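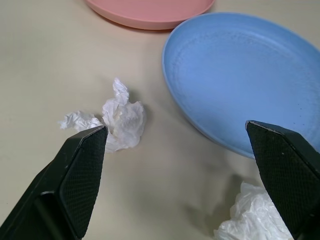 4章 オペラ上映用字幕送出ソフト「Ondavura」の設定

4.1 作業を始める前に

この章は、劇場や公民館のホールでオペラの収録映像や生中継を上映する担当者に向けて書いています。対象は、映像に字幕が焼き込まれておらず、会場側で字幕を重ねる場合です。配給元から字幕入りの素材が届いているなら、この章は読み飛ばしてください。二重に字幕が出ている上映を、筆者は一度ならず見ています。

製品の紹介資料には「接続すればすぐに使える」と書かれていますが、そのつもりで開演直前に箱を開けるのはやめたほうがよいでしょう。初回は半日を確保してください。

用意するもの
・送出用パソコン(Ondavura導入済み)
・字幕ファイル(配給元支給のもの)
・合成器Odport、および付属の電源
・プロジェクターまでの映像ケーブル2本
・台本またはボーカルスコア

4.2 機器の接続

1. すべての機器の電源を切ります。
2. 上映素材の再生機をOdportの入力Aに接続します。
3. 送出用パソコンを入力Bに接続します。
4. Odportの出力をプロジェクターに接続します。
5. プロジェクター、Odport、再生機、パソコンの順に電源を入れます。

注意:入力AとBを逆につないでも警告は出ません。画面全体が字幕用の黒い背景になったときは、設定を触る前にケーブルを確かめてください。

注記:自動判別機能は「推奨」とされていますが、本書では使いません。休憩中に再生機が省電力状態に入ると、判別をやり直して字幕側だけを映すことがあります。本体背面のスイッチを「手動」にしておきます。

4.3 字幕ファイルの読み込み

1. Ondavuraを起動し、「新規公演」を選びます。
2. 公演名を入力します。幕ごとに別の公演として登録しないでください。あとで結合できません。
3. 「読み込み」から字幕ファイルを指定します。
4. 文字コードの確認画面で、冒頭の数行が正しく読めることを確かめます。
5. 「幕と場」の一覧を開き、台本と照らし合わせます。

5の手順は省かれがちです。カットのある上演では、歌われないアリアの字幕がそのまま残っていることがあります。ファイル名に「最終版」とあっても信用の根拠にはなりません。繰り返しの省略、台詞の差し替え、版の違いは、音を聴きながら確認するほかありません。

一つの公演に登録できる字幕は2000枚までです。超えた分は読み込まれず、画面には「完了」と表示されます。長い作品では、必ず最後の1枚が終幕の歌詞になっているかを見てください。

4.4 表示の調整

1. テスト用の字幕を表示します。
2. 文字の大きさを60に設定します。
3. 客席の最後列に移動し、読めるかどうかを確かめます。
4. 最前列の端の席でも同じ確認をします。
5. 必要に応じて大きさと縦位置を変え、「会場設定」に保存します。

初期値の31は、机の上のモニターでは上品に見えます。ホールの最後列では読めませんでした。「劇場向けに最適化」という説明が、どの劇場を指しているのかは不明です。

文字色は白、縁取りは黒とします。黄色も選べますが、明るい舞台装置の上では沈みます。半透明の帯は、歌手の足元が隠れるため、演出を見せたい上映には向きません。

4.5 送出の方法を選ぶ

送出には「手動」「時刻連動」「音声追従」の三つがあります。

手動:担当者が楽譜を見ながらキーを押します。生中継ではこの方法を使ってください。
時刻連動:収録映像の時刻情報に合わせて切り替わります。素材が一続きのファイルであれば、まず問題ありません。
音声追従:歌を聴き取って自動で切り替えるという機能です。

音声追従については、開発元のTekinが熱心に勧めています。Ernleyのホールで試した際は、独唱ではよく追いましたが、重唱に入ったところで53番の字幕に戻り、そのまま動きませんでした。操作を担当したPao-chu Mokは、以後この機能を切っています。改良版が出るとのことですが、本書の執筆時点では確認できていません。

注意:音声追従から手動に切り替えると、現在の位置が先頭に戻ります。本番中の切り替えは避けてください。

4.6 通し確認

1. 上映素材を冒頭から再生します。
2. 序曲のあいだに字幕が出ないことを確認します。
3. 各幕の最初と最後の字幕を確認します。
4. 休憩の位置で一時停止し、再開後にずれがないかを見ます。
5. カーテンコールの前に最後の字幕が消えることを確認します。

早送りでの確認は、通し確認の代わりになりません。時刻連動では、早送り後の位置合わせに独自の補正が入り、通常再生のときとは結果が異なります。

喜劇では、字幕を出す時機にとくに気をつけてください。歌手が歌う前に落ちが表示されると、客席の笑いが先に来てしまいます。該当箇所は「遅延」の欄で一枚ずつ調整できます。一括調整の機能もありますが、直したい箇所以外もすべて動きます。

4.7 本番中に字幕が止まったとき

1. 再生機には触れないでください。
2. Odportの前面にある「B消去」を押し、字幕だけを消します。
3. Ondavuraの画面で、次に出す字幕の番号を楽譜から探して入力します。
4. 歌の切れ目を待ち、「B消去」を解除します。

古い歌詞を出し続けるより、しばらく何も出ないほうが観客の混乱は少なく済みます。パソコンの再起動は休憩まで待ちます。

注記:画面右上の緑の表示は「正常」を意味するとされていますが、示しているのはケーブルの接続だけです。字幕が合っているかどうかは、投影された画面を目で見て判断してください。

本章の手順の確認:Tülin Yalçınkaya
前回の改訂:3月(4.5の音声追従の項を書き直し)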